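Skip to answers

Handheld gripper: finger pads peeling and right finger slow to open

Drurach
I look after one handheld two-finger gripper, the kind you hold in one hand and pick things up with. It has had blue textured pads on both fingers since I got it. After 211 sessions the pad on the right finger is lifting at the tip, and that finger also opens later than the left. I mostly use it at home on soft toys, bowls and small plastic bits.

I have already wiped the pads with a damp cloth and tightened the screw at the right pivot about a quarter turn. The tightening made the lag worse. Backing it off again brought me to where I started.
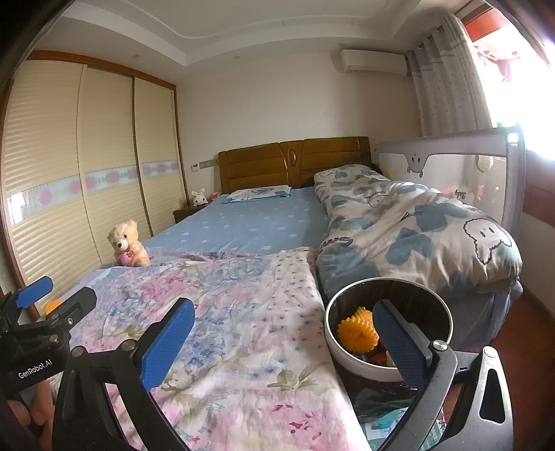
The lag is the same with or without anything between the fingers. The left finger moves freely all the way. I don't want to take the whole thing apart if I can avoid it, so what should I check first, and what do people use to stick the pads back down?

Share (6)

Rizwan Bhuiyan
Start with the pivot. Quilts and plush shed a lot of fiber and it winds itself around the joint where you can't see it from the front. Switch the gripper off, back the pivot screw out until the finger has a little play, and pull the fluff out with tweezers. A dry toothbrush gets the rest. Don't oil it. Oil holds lint and you will be doing this again by Sunday.

When you put the screw back, turn it until the side play just disappears and stop there. Open and close the finger by hand a few times. If it drags at one point only, look for a bent finger or a pad edge rubbing on something.

For the pads, peel the loose one off completely. Sticking down only the tip never lasted for me. Clean the old glue off with rubbing alcohol, let it dry, and put the pad back with thin double-sided tape cut to the same shape. Leave it clamped overnight. I change both pads together so the grip stays even, and then I redo the open and closed positions in the settings. A new pad on thicker tape will shift the closed position a little.

Share (2)

Vulinine
Super glue. Mine has been on since February.

Share (0)

Paul
I wouldn't use super glue, it goes brittle and you have to scrape it off when the pad wears out. Agree with cleaning the pivot first. Also check that the cable isn't pulling on that side when you turn your wrist. Mine did that and I spent an evening cleaning a joint that was fine.

Share (1)

654 people viewed this page

We use cookies to keep you signed in and to count visits. Accept | Settings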